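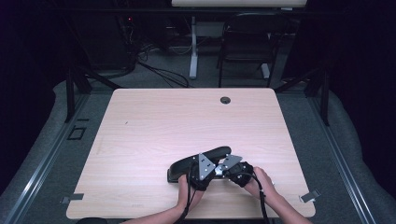
Our bench rules at Erell run to 30 pages, and the shortest one is "the table does not move." It took three drafts to get it that short. An early version discussed tolerances, and a later one had a diagram that made people angry. The finished one has a clamp at each front corner of the table and no further comment, and the clamps have been better at enforcing it than the 30 pages ever were. The same goes for cables. Each hand unit has one, and the rule says it hangs down past the wrist on its own side and goes nowhere near the part being handled.

Bench practice gallery, Erell handling group
Last revised October 9, 2021

What follows is the wall version of the handbook, for people who will read a line or two while waiting for something to restart. The long version is on the shared drive under Grurora, which was the name of the project before last and is now the name of the folder.

Hands and parts
Both hands on anything long or glossy. One-handed pickups are allowed for small parts and for showing off, and the second is logged as a dropped part.

If the mounting plates touch, open up your grip and start the pass again. The plates don't mind. The person who lines them up in the morning minds a great deal.

Straps snug, then one notch looser if your fingers start to complain. Tell us about the notch. It goes on the sheet.

The table
Only the part being worked on goes on the wood. Coffee has its own rule (rule 4), its own shelf, and a small but growing list of exceptions that we intend to delete in January.

The grommet hole is for cables. It will also accept screws, washers and one particular hex key, and it has never returned any of them without a fight.

Check the clamps before the first pass of the day. Pushing the table with your hip counts as checking. Looking at it fondly does not.

The floor
Loops of cable behind the table are tolerated. Loops of cable where you walk are not. The border between the two was settled after a long meeting, and we would rather not hold it again.

Keep the rails clear. They are there to hold the cell together and make a poor footrest, whatever the last shift told you.

Curtains
Closed for the whole pass. If you need to ask someone a question, finish the pass and then open them. Shouting through the fabric is permitted under rule 17, which exists only because people were doing it anyway.

Paperwork
Write down what you dropped. The Frerichs sheet has 80 lines for this, and filling it is not a target.

Part numbers go in full. "The black one" describes most of our shelf. Part 2495 and part 179 look nothing alike and have still been swapped twice, both times by the author of this page.

Breaks are compulsory and have to be taken away from the bench. The Okura room has chairs, a window and a microwave with rules of its own, which we did not write and do not understand.

Corrections to this page go in the red folder. Suggestions for shorter rules go in first.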